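Home | Older entries | Newer entries | About | Log in

September, past 11 pm

Writing fast, have to be up early. Club ran late and then I did my own folding stuff after dinner so this is going to be choppy.

Good news first. Li-hua Lai got the Norkano arm to home itself without hitting the stand. Two weeks of that noise, done. It was a sign flipped in the config. She didn't even gloat, just went and ate her sandwich.

Bad news, our demo count. Hanneke Postma put the number on the whiteboard, 400 by the end of the month, and we are way behind. Everybody picked the easy stuff. Towels, T-shirts, more towels. She said the regional at Vaughan will have outerwear in it for sure and asked who wanted jackets. Silence. So I said me. Why do I do this.

Leather is awful. It doesn't lie flat, it slides, and then the sleeve you just put down springs back up. I keep wanting to use my other hand. With cotton you can be sloppy with the squeeze and it's fine. Leather you have to come in low and kind of scoop or you get nothing.

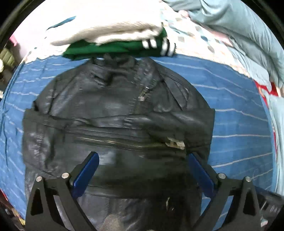
Zippers are the other thing. If a finger pad lands on the teeth it skates right off, so now I go for plain leather or a seam. Told Hanneke over text and she wants it in the notebook as a "grasp rule". Fine. Will write it up tommorow in study hall.

Did around 30 tries tonight before my wrist quit. Probably keeping most. Tossed the ones where I stopped halfway to think, Li-hua says pauses teach it to pause.

Still have to rename everything before the upload. The Indard folder is a mess, somebody put their towels in with my shirts and I'm not sorting that at midnight.

Also the Hesutora kids posted a clip of theirs doing a hoodie. Hood and all. Watched it more than I want to admit. It's sped up though, has to be.

To do: notebook, charge the spare battery, permission slip (!!), ask Li-hua for the config so I can look at what she changed. Return the 2 mm hex key I've had since forever.

Bio quiz second period, havent opened the book. Going to read one chapter in bed and then lights off.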